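**1/** Thread on counter layout around a sink, using the rental kitchen in Claltham as the test case. Short version: most of the clutter problem is a water problem. Long version follows.

**2/** Starting point. One run of counter, one sink, one outlet pair on the back wall. Three things want to be near the water: the ionizer, the kettle and whatever gets rinsed. Everything else is there out of habit.

**3/** The ionizer goes first. It takes its feed from the faucet and it has a drain hose, and neither hose likes a bend. I tried it on the far side of the sink in February and had to loop the feed line behind the faucet. Flow dropped. Moved it back the same evening.

**4/** Clearance matters more than I expected. I leave 4 inches between the back of the unit and the wall. Less than that and the hoses press on the fittings. More than that and the front face creeps into the working zone.

**5/** Kettle next. It should be within arm's reach of the ionizer spout and on the opposite side from the sink. Fill, set down, switch on. If the kettle sits on the sink side, every rinse splashes the base, and the base is the one part that must stay dry.

**6/** Someone will ask about steam. Keep the kettle forward, clear of the upper cabinets. Ours lives at the front left of the run. The cord reaches. If yours doesn't, move the kettle, don't add an extension cord next to a sink.

**7/** Dry goods. General rule says no jars near water. I break it for anything used daily, on two conditions: screw lid, and clear or labeled. Jars that get opened once a month go to the shelf over the fridge.

**8/** Tall containers against the wall, short ones in front. Obvious, but check your own counter before you scroll on. Mine had the order reversed for a year.

**9/** Measured the free counter before and after with a tape. Before: 351 square inches of usable surface. I didn't write down the after figure until I had put half the stuff back, so I won't quote it. It was more.

**10/** Current state, mid-session, before the wipe-down:

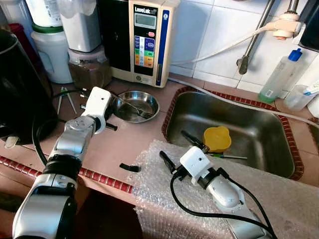 **11/** The next job is the small loose items. Utensils waiting to be washed go in one shallow steel bowl with a little water in it. It stops sauce from drying on the fork and it keeps the basin free for rinsing. Empty it at the end of the day or it becomes a second sink.

**12/** Packing material is the other offender. Bubble wrap spread next to a sink takes up a full work area. I was using a sheet as a drying mat for glasses – it works for one evening, then water sits in the pockets between the bubbles. Use a folded towel.

**13/** Replacement mat is a Rostow silicone one, ribbed, with a lip on three sides. The open side faces the basin. I also looked at the Forkarura rack, but it stands too high to slide under our cabinets with plates in it.

**14/** Wipe-down order, for the record: back wall to front edge, dry side to wet side. Lift the kettle base, don't push it. Wipe under the ionizer with a thin cloth wrapped around a ruler. Do not move the unit with the hoses pressurized.

**15/** Time for the full reset is 30 minutes the first time. After that it is a matter of putting things back where they were.

**16/** Open item: the drain hose still crosses the corner of the basin and gets knocked by pans. Considering a clip on the sink rim – if anyone has used one that doesn't leave marks on steel, send the part number.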